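What We Throw Out at Berberg Hall

My project was on the trash in our study lounge, and yes, I picked it partly so I could stay in my slippers (no regrets!). I checked the baskets for nine weeks in spring and got through five pairs of gloves.

The baskets are the see-through plastic kind with a thin yellow-green liner folded over the rim. I figured it'd be mostly coffee cups. Nope – bottles and wrappers, over and over, and the recycling bin is right down the hall by the stairs.
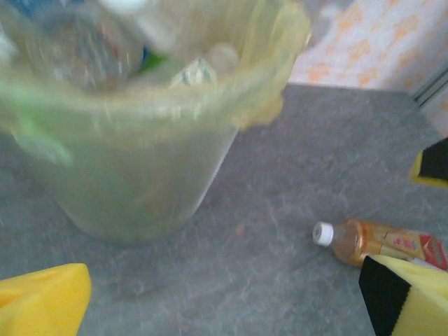 What I did with it

Everything got sorted on newspaper and written up the same evening. A clear bottle went under plastic even with the label still on. Crumpled paper was harder, and I changed my mind on wrappers in April, so the early sheets had to be redone. That took 60 minutes I'd rather have spent asleep.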